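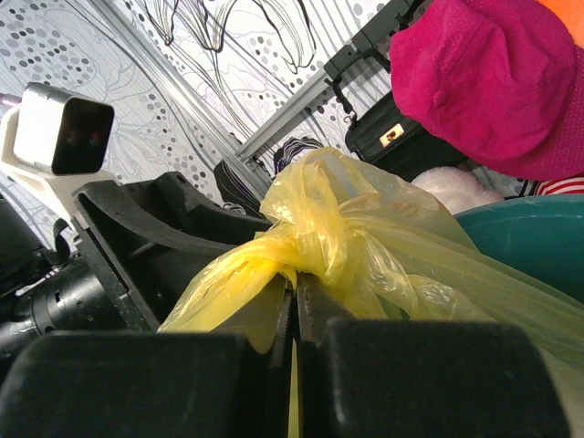

Llewellyn Robot Club – Pages for Young Readers

Why did the robot drop the bag?

Taking the trash out is an easy job for you. You grab the top of the bag, lift, and walk. For a robot, a thin plastic bag is one of the hardest things to pick up. It bends, it slides, and it changes shape every time it is touched.

Our two robot arms are called Prornano and Lirnine. One day in March they were practicing with a yellow bag, and Prornano dropped it. It had dropped it before, but this time the arm did not stop. It kept moving as if the bag was still in its gripper.

A gripper is a robot's hand. Ours has two fingers that squeeze together, with ridges to help them hold on. The program told the fingers to close on the twisted part of the bag and then lift. The fingers closed, but the plastic was so thin that it slipped out between them.

You would feel that right away. Your skin can tell when something is sliding. Prornano has no skin. It only knew that its fingers were shut, and the program counted "shut" as "I have it." This kind of mistake is called a false reading.
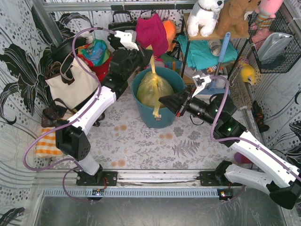
The two arms on their rail, with the yellow bag in the bucket.

An empty gripper does not sound dangerous, but the arm went on to the next step and swung toward Lirnine. Two arms that share a small space can hit each other. They can also hit a person who reaches in to pick something up.

A club member pressed the stop button, and both arms froze. A stop button cuts the power to the motors. It does not wait for the program to finish.

Afterward we read the log, a list of everything the robot did. It had 3000 lines. The mistake was on line 42, where the program checked the fingers but never checked the bag. Now the robot has to look with its camera before it moves on. If it can't find the bag in its fingers, it stops and waits.

Rules for working near a robot arm

Keep your hands out while the motors are on.
Know where the stop button is before you start.
If something falls, leave it there – press stop first, then pick it up.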